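Robot Learning Laboratory, Handout 4
Collecting Demonstrations: From Task Sheet to Training Set
Peninah Magesa

Read this before the Thursday session. Bring your task sheet with you, printed or on a laptop.

1. What we collect

In the first three handouts the policy was given to you already trained, and you only measured it. Now you will make the data yourself. One demonstration (we also say one episode) is a full recording of a person guiding the arm through a task one time, from the start position to the end position. For every time step we store the camera images, the joint positions, the state of the gripper and the command sent by the operator.

The policy in this course is trained by behavior cloning. It learns to give the same command as the operator gave in a similar situation. It does not know which of your movements were important. If you always wait two seconds before closing the gripper, it will learn to wait also.

2. The task sheet

Each group writes a task sheet before touching the controller. It must contain:

- the instruction in one sentence, for example "put the yellow cup in the upper rack"
- the start condition: which objects are present and how they may be placed
- the end condition, written so that two people would agree if it is reached
- what counts as a failure

The end condition is where most groups lose marks. "The cup is in the rack" is not enough. Is the cup allowed to lean? May it touch a plate? Must the gripper be open and away from the cup? Decide this on paper, and do not change it in the middle of the collection. If you must change it, start a new set with a new name.

3. Variation

Last year the Shemweta group collected very clean episodes, all with the mug in the same place and with the handle to the same side. Their policy was good in that place and failed when we moved the mug by the width of a hand. The training loss was low the whole time, so the curve gave them no warning.

Vary these things on purpose:

- object position and rotation
- upright or upside down, if your instruction permits it
- which other objects stand near the target
- the time of day, if the workspace has a window

Do not vary the camera position. After calibration the fixed camera stays where it is, and if somebody pushes it, you write this in the log and calibrate again.

About light: sun coming through blinds makes stripes on a counter, and the stripes move during the day. A set collected only in the morning has one pattern of stripes, and the policy may use it as a landmark. Divide your sessions between morning and afternoon.

Transparent objects are harder than colored ones, both for the camera and for the operator. Begin with a mug and add the glasses later, when your operator is steady.

4. A typical kitchen workspace

For the dishwasher task the arm is placed so that the wrist can reach the pulled-out rack and also the counter next to it. Check both before you record. The other things on the counter are part of the data, and you should list them in the start condition.
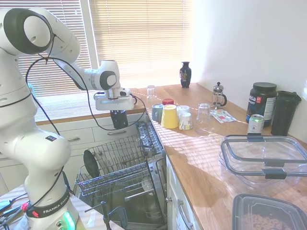

Figure 1. Franka arm with the gripper over the open dishwasher; cups and glasses on the counter to the right.

Look at your cables before each session. A loop hanging from the upper arm can come in front of the camera or catch on something when the wrist turns. Move the arm slowly by hand through the whole range of the task and watch the loops.

5. Quality and quantity

The shared set, Hirkik, has 3,000 episodes, and 2,000 of them are kept for training after filtering. You don't need so many. For one instruction, start with a small batch, train, look at the failures, and then collect more in the situations where it failed. This works better than one long session with a tired operator.

Keep failed episodes, but label them. An episode where the operator drops the cup, picks it up and finishes is labeled "recovered" - these are useful and we are always short of them. An episode stopped by the safety system is labeled "aborted" and does not go into training.

6. To hand in

- the task sheet
- the log, with operator, time and label for each episode
- 5 episodes that you removed, with one sentence for each saying why

Upload to the Virninham folder under your group name. The log template is in the same folder.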